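Theano Margaritis
02/10/2026

Cleared the shared table on our floor at Horkcombe today. It has been the place where bottles go to be forgotten since January, so I'm writing down what I did in case it helps anyone with a similar table.

First thing: I pulled everything toward one end and sorted by what it was. Bottles in one group, wrapping in another, anything with a cable in a third. I didn't wipe anything until that was done.

The orange bottles took the longest. The plastic is glossy and shows every fingerprint, and there are little dimples molded into the side that hold dust. A dry cloth slides right over them. A soft brush gets in.

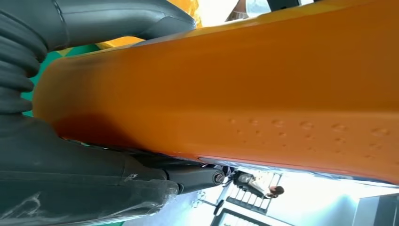
Orange plastic, dimples and all.

We order ours through Siriwardena, 30 to a carton, and the carton always gets thrown out before the bottles are used up. So they end up loose on whatever surface is closest. I'm keeping the carton this time.

The green top stays. I know some people wanted a plain white one like the desks, but small parts are easier to find on green and it doesn't glare in the afternoon.

Wrapping is the other problem. Foil, bags, bits of cardboard. People open something, crumple what it came in and put it back down next to the thing they opened. My rule from now on is that wrapping goes in the bin before the item goes on the table.

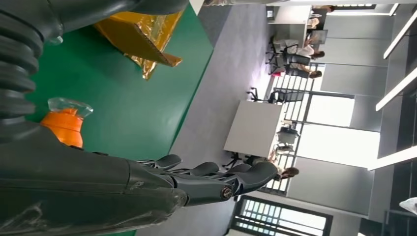 Orest Yurchenko: We tried that rule at Midach and it lasted 16 days. What worked was moving the bin to the end of the table where people open things. Might be worth doing that first.

Fair point. Our bin is a walk away at the moment. I'll move it on Monday and see.

Next question was how to store the bottles. Standing up they take less room, but they get knocked over every time somebody reaches across. Lying down they roll a bit – a soft surface mostly stops that.
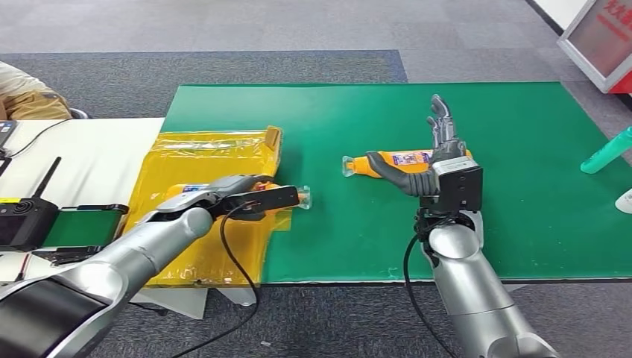

So I'm going with lying down, labels facing up, caps all the same way. You can read what you've got without picking each one up. It uses more of the table but the table is big enough.

Remotes and cables go on the white table next to it and stay there. I'd like a shallow tray for the small stuff. Itik has one I'm looking at, and if it doesn't fit I'll cut down a box lid.

Still to do: find the spare caps, brush out the last few bottles, and label the shelf underneath.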